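Home | Units | Week 6 | Readings | Lab bookings | Contact

Week 6: Looking after the hand-held grippers
Notes by Cheng-en Man, revised 16 June 2020

Welcome back! Today is my favourite session of the unit, because we finally get our hands on the Lurnano pair and learn to keep them honest. Bring your log sheet and a small hex key.

Pivots first. Each finger hangs off a link arm that turns on a metal bushing. Open and close the finger slowly, well away from any object, and feel for grit -- a good bushing is silky, and you'll know it straight away once you've felt one. Wipe with a dry cloth. No spray oil near the pads, please!

Next, the pads. Look for lint along the lower edges (it gets everywhere) and check that both gripping faces lean in by the same angle. Snug the screws evenly, a bit on one side and then a bit on the other. The plastic is softer than it looks, so go gently.

Then the camera check. Both fingers should be in view, with clear space between the pads when they're open. Try it over bare table, then over the tea drawer, where all the mesh and string makes a wonderfully fussy background.
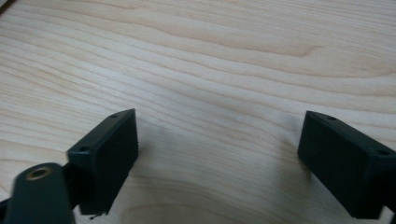
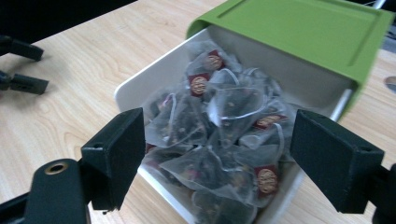 Log the serial number, the opening width and anything that felt stiff. Replace the bushings at 600 cycles, or sooner if you can rock the finger sideways. Spares are in the Brundetti cabinet, shelf 9 -- sign for what you take.

For next week, read section 19 of the Prarnum manual and bring one question on backlash.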